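The Pimard Incident Notebook
By Yvette Li
August

I started making these because I was fed up with watching people lose perfectly good complaints. I spent years as a caseworker at a drop-in advice centre, and the pattern was always the same. Somebody would come in after being threatened by a neighbour, or shoved about in a pub car park, and they'd tell me the whole thing very clearly. Then I'd ask what date it was and they'd look at the ceiling. Was it before or after the bins? Was the brother there that time, or was that the other time?

So the Pimard is a notebook for writing down what happened to you, when it happened, in a form a solicitor or a police officer can read without wanting a lie down. It's A5, it has a sewn spine, and it has 200 numbered pages. The numbering matters more than anything else in it (I'll come to that).

Each entry takes up a double page. On the left you've got the plain stuff: date, time it started, time it finished, where you were, who else was there, and how you'd get hold of them again. There's also a box for the time you're writing it up, which people skip and shouldn't. A note made the same evening tends to be taken a good deal more seriously than one made three weeks later, and if you write down the hour then you don't have to argue about it afterwards.

The right-hand page is lined and mostly empty. The first version had loads of headings on that side and my friend Murray Poirier, who did criminal defence work for a long time, made me take nearly all of them out. He said people start writing to fit the box. If the heading says "Injuries" they feel they've got to have one. Now it just says "What I saw, heard and felt" at the top and the rest is up to you.

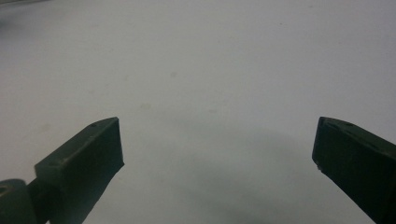
Gyamfi, August

A bit more on the numbered pages, as it's the thing I get asked about most. If you tear a page out of this book, it shows. That sounds like a drawback and I do get the odd message from someone who's made a blot on page 12 and wants to know if they can swap it. Please don't! Put a single line through the mistake so it can still be read, initial it, and carry on. A messy book with everything still in it is much better than a tidy one with a gap, and any lawyer on the other side will go straight for the gap.

The paper is fairly thick, so ballpoint won't come through. Fountain pen is mostly all right, felt tip isn't. Please use ink of some sort and leave the pencil in the drawer.

At the back there are 16 pages set aside for a log of photos, messages and voicemails. You don't stick anything in, you just note what it is, when it arrived and where the original is kept. Leave the originals alone on your phone and back them up somewhere. I had one chap who had very carefully copied out all the texts by hand and then deleted them to save space. I still think about him.

There's also a fold-out sheet in the rear pocket with a plain-English guide to the words you're likely to hear. It explains why "assault" in England and Wales can mean making somebody fear they're about to be hit, with no contact at all, and why "battery" is the word for the contact itself. Tyson Beaudoin wrote most of that and I cut it down, as he'd given me 40 paragraphs and I had room for nine. It isn't legal advice, and it won't tell you whether to report something. If you're in danger now, ring 999 and leave the notebook for later.

Things people ask me before they buy:

Will a court accept it? I can't promise you that, and I'd be wary of anyone selling stationery who did. What it can do is help you give a clear statement, and help you remember months on when you're asked about it.

Is it obvious what it is? No. The cover has no title on it. That was Nkrumah Nutsugah's idea and it was a good one - plenty of people need to keep this in a house they share.

Can I order for a charity or a firm? Yes, Surivton Legal Stationery handles the boxes of 40, and the price per copy comes down. The last print run was 1,000 and it's going quicker than I expected, so do ask early if you need a lot.

Is there a digital version? Not yet. Mohammed-Awal Essien keeps nudging me about it and we've had a go at a form you can fill in, but I'm not happy with how it saves changes, so it's staying off the site for now.

Single copies go out from me every day except Sunday, in a plain envelope with no company name on it. If you'd like it sent to a different address or held for collection, put a note in the order and I'll sort it.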